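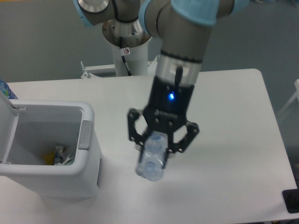 Radness: progress report to the Boyer Fund, autumn

Where we've got to

When we last wrote, Clokivia was a folder of sketches and a lot of arm-waving. It's now a piece of music with a beginning, a middle and two possible endings, and we've played it in front of people! The grant has paid for rehearsal time, the copying of parts and the first recording day, and this report covers all of those, plus the things that have slipped.

For anyone at the Fund who is new to us: Radness is a band from Kesteck that plays long, mostly instrumental pieces with guitars, two keyboards, vibraphone, cello, trumpet, bass and drums. Clokivia is the full-length work you are supporting. It runs in one unbroken stretch of music, with themes that go away and come back in other keys and other metres, and hardly any singing.

The writing

Part one is finished. It opens with the vibraphone pattern you heard on the demo, which has hardly changed, except that the cello now comes in underneath much earlier and the drums much later. We had all grown used to the big entrance near the start and it took a few weeks to admit that it used up the best moment straight away. Holding it back has made everything after it easier to write.

Part two was the one we worried about in the application. It moves between seven and five for most of its length, and in the spring it sounded like people counting. What sorted it out was the bass player writing a line that sings right across the barlines, so that the rest of us can follow a tune. It's my favourite part of the whole thing now, and the drummer, who used to dread it, asks to start rehearsals with it.

Part three is behind. The slow section is there and very beautiful (mellotron sound, muted trumpet, cello harmonics), but we still have both endings on the table. One brings the opening pattern back at full volume with everybody on it. The other thins out until only the vibraphone is left. We've been playing them on alternate weeks and opinion in the band changes according to which one we did last. We'll settle it before the second recording day, and will let you know which way it went.

Rehearsals

We've been in the upstairs room at Kesteck on weekday evenings from 7pm, and the longer sessions your grant allows have made a huge difference. Before, we spent so much of the evening carrying in and plugging up that we'd get one run at each section and go home. Now we can play a part through, talk about it, pull it to bits and play it again while it's still fresh.

Swapping instruments in the middle of the piece needed more practice than we had planned for. The trumpeter moves to second keyboard in part two and the rhythm guitarist has to be at the glockenspiel four bars after a very loud passage. We changed the layout of the room so the keyboards sit back to back in the centre, and that got rid of most of the tripping over leads. It also means the keyboard players can see each other's hands, and they have started improvising little answers to one another that have since been written into the score.

The score itself is now in one consistent set of parts. Until the summer half of us were reading and half of us were working from memory and phone recordings, and bar numbers meant nothing to anyone. The copying was dull work and well worth paying for.

The October try-out

We played parts one and two to an audience of 121 in October, which was more than we had ever drawn in Kesteck for our own music. Doors were at 7pm and we went on at 8pm with no support act and no announcement, straight into the vibraphone.

It went wonderfully. The quiet passages held, and there was a real cheer when the drums finally came in. Part two was a shade too fast, as things always are on the night, and we lost each other for a few bars on the way out of the organ solo. Most of the audience probably took it for one more time signature. The cello was too low in the mix at the back of the hall and we will hire a better pickup for the next one.

Afterwards we put the parts out on a table so that people could look at them, and we were still there talking long after we should have been loading the van. Quite a few younger players came up to ask how you write something this long without getting lost. We'd like to build something on that, and there's a note about it further down.

Recording

The first recording day gave us all of the drums and bass for part one, recorded live with guide keyboards so the tempo could breathe. We had meant to use a click track and gave it up before lunch. The takes without it are looser and much better, though they will make editing slower.

Vibraphone and cello for part one are next, followed by the rhythm tracks for part two. Part three waits on the ending.

Money

Instalment received: £2,000
Spent to date: £1,335
Remaining: £665

Spending so far has gone on room hire, copying and printing, the first recording day and transport for the vibraphone, which doesn't fit in anybody's car. Transport has cost more than we budgeted and printing less. The remaining money is set aside for the second recording day and the hire of the cello pickup. We don't expect to need to move anything between budget headings, but we'll ask first if that changes. Ticket income from the October evening went on the hall and the sound engineer.

What has slipped

Part three, as above. The artwork hasn't been started, and we'd like to hear the finished slow section before we brief anyone on it. We also promised you a short film of a rehearsal. We have plenty of footage with dreadful sound and will try again with proper microphones.

Next steps

Choose the ending and finish the parts for part three.
Second recording day, starting at 10am so that the drums are set up and checked by noon.
Full run-through of Clokivia from start to finish, with no stopping.
An open rehearsal in Kesteck for young players, with the score on a screen and time for them to sit in on part one. This wasn't in our application and we aren't asking for extra money for it, but we would love to have someone from the Fund there.

Rough mixes of the part one rhythm tracks are ready if you would like to hear them. They're only drums, bass and some very wonky guide organ, so please play them loud and be kind about the organ.

Submitted on behalf of Radness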